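Give Me the Robot That Quits

I want to defend a robot that stopped working, which I know is a strange thing to do after the December I had.

Some background. I do home trials for a small outfit called Plallia. We take a tidying robot into ordinary apartments, ask it to do ordinary chores, and write down everything that goes sideways. Ours is named Bora. It has two arms, a wheeled base and a camera up in its head, and it moves like somebody carrying a full soup pot across a wedding. I'm fond of it. I'm also the person who fills out the fault sheets, so my fondness has been tested.

The fault everyone at work still argues over came out of a living room in Arurville. The job was clearing a coffee table: bottles to the kitchen, remotes onto the tray, spoons into the bowl. My mother could do it while yelling at me on the phone. Bora reached toward a water bottle, slowed down, drew the arm back, reached again, slowed down again. It did this 16 times and then it parked both arms and put up code 1745, which is our code for "I don't trust what I'm measuring."

Then it sat there. We waited 8 minutes for it to recover and it didn't, so I wrote the run up as a failure. Fair enough, the table was still a mess!

The log told us what had happened. Black gloss is a nasty surface for a depth sensor. The light bounces off it like it's a mirror, and the sensor reads the reflection as if it were a real thing sitting somewhere under the tabletop. So Bora had a bottle, and a second bottle hanging upside down beneath the first one, and a surface that kept changing its mind about how high it was. Add a balcony door full of daylight and you've got a pretty rotten afternoon for a machine. 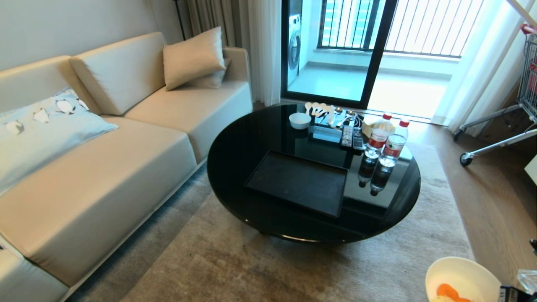
4 min read

I look at that table and I see a completely normal table. Remotes, chargers in a knot, an empty tray, two water bottles with red caps. My place looks worse most nights. And that's what bugs me about how the argument went at the office, where the first suggestion was to put a cloth over the glossy stuff before a run. Sure, do that, and you'll get a lovely success rate in apartments where people put cloths on their tables. I don't know many people like that.

The second suggestion worried me a lot more. Somebody wanted to loosen the limit, so that when two height readings disagreed Bora would just pick the likelier one and go. It would have cleared more tables. I've seen what that setting does, though, on an older build called Choi, back in our test kitchen. Choi picked the likelier number and pushed a gripper straight down into a glass shelf. The shelf cracked from one corner to the other. It was only a shelf, and the only thing hurt was my lunch, which was under it. I still think about somebody's hand resting on that glass.

I sent a grumpy message about all this to Cheuk-hei Yen, who wrote most of our stop rules. The answer came back in one line: "If it's going to be wrong, I want it wrong with its arms folded." I printed that and taped it to my monitor.

Now, I'm not saying Bora did well. Sixteen tries is silly. After 4 it had all the information it was ever going to get, and a person watching would start wondering if the thing was broken or possessed. It also never told us in plain words what the trouble was. A code on a screen is fine for me, I have the list. A guy at home who wants his remotes picked up needs to hear "I can't tell where the tabletop is," and then he can close the curtains or move the bottles himself — or just go do something else with his day.

So those are the changes I pushed for: fewer tries, a spoken reason, and a shiny table in every practice room we own. The limit stays where it is. We lose points for it in the monthly numbers, and I've had a couple of meetings about those points that I did not enjoy.

I'll take those meetings. I've got a glass-top desk at home, and when we finally let one of these things loose in my apartment, I'd like it to be a coward around my desk. The fault sheet for Arurville still says "failed." I asked if we could add a box for "stopped, correctly," and I'm told the form is being looked at.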